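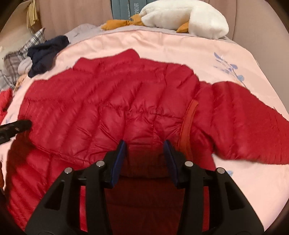 Notes from the folding weeks

Monday again, September 16, 2019, and I have written down 126 good examples of one red down jacket. I wanted to have more by now. My plan for the Wotico project says 499 before we change to another kind of clothing, and I planned it in a very optimistic mood, as I usually do in the evening with tea.

For those who read this blog for the first time: I collect demonstrations for a learning system which should handle clothes on a bed. I hold the gripper in my own hand, with a camera on it, and I do the task with it. Later the recordings go to the computer, and the model tries to learn from them how a hand should move. No arm is needed for this part. It is cheap, it is quick to start, and my shoulder does not like it.

Why a puffer jacket

T-shirts are what everybody begins with, and I began with them also, last November. A T-shirt is flat and it stays more or less where you put it. A quilted jacket is another story. It has volume. You press one side and the air goes to the next one. The shell is shiny and the light makes small bright stripes on every ridge, and these stripes move when you move. For a camera this is quite unpleasant, and for this reason I wanted it in the set early.

The collar is the most difficult place. The fabric gathers there and becomes dark, so in the recording it looks like a deep red hole. If I come with the fingers straight over it, the camera sees the two blue pads and between them almost only this dark red. In the first days I rejected many recordings from this place, as I thought the model could not learn anything from such a view. Inese Rimkutė, who looks through my recordings every week, asked me to stop throwing them away. She wrote me: "If the collar is dark for you, it will be dark for the model too. Leave it." So I leave it now, and I only reject those where the grasp was really bad.

How one example goes

I put the jacket on the sheet, back side up, and I disturb it a little. I do not make it nice. A sleeve can go out to one side, the other can be under the body. Then I start the recording, wait for a moment above the bed, and go down slowly to the place I have chosen. Close, lift, carry, put down, open, go away. Then stop.

The waiting at the beginning is important and I forgot it in the first week. Without it the recording starts in the middle of a movement and the software at Laur, where the positions are calculated, can lose the start point. I had to repeat a whole afternoon for this.

The second thing I learned is speed. When I am fresh, I move slowly and I look at what I am doing. After an hour I begin to move like a person who wants to finish the housework. The two kinds of recordings are both correct, but they are not similar, and when I mixed them the first small model became nervous. It went down slowly and then pulled up very suddenly. Now I do blocks of eight and then I stand up and walk to the kitchen. I write the block number in my notebook also, so I can see later if a bad group comes from a tired hour.

The bed stays a bed

I get one question often by e-mail: why do I not use a clean table with a plain cloth? I did it for the T-shirts. The model learned the table very well. When we tried it in a bedroom it had no idea where the shirt ended. So for the jacket I work on real beds, with pillows and a blanket and whatever is lying there. On this one the sheet is pink with blue leaves, there is a plaid pillow, and a white plush goose lies on the blanket up by the headboard. The goose is now in a large part of my data. I should move it between blocks, but I forget, and Inese has already asked if we are training a goose detector.

More serious is the question of other red things near the jacket. A piece of red fabric at the side can confuse the labels, and the person who draws the outlines (me again, on Thursdays) must decide where one thing stops. I decided to keep such examples and give them their own mark in the table. If they make trouble, I can take them out in one minute.

What comes next

The people from Flernis will run the first real training when I deliver the complete jacket part. All clothing together should be up to 3000 examples, but this includes trousers, towels and something with a hood, and I do not want to think about the hood today.

In Rarnidby I have the use of another bedroom, with a window on the other side and a darker blanket. I will carry the jacket there in a bag, which is good for it in one sense: it comes out full of new creases and I do not need to invent them.

If somebody has experience with shiny fabric and small hand-held cameras, please write me. I am especially interested in how you set the exposure. I have it fixed at the moment, and I am not sure that it is right for the collar.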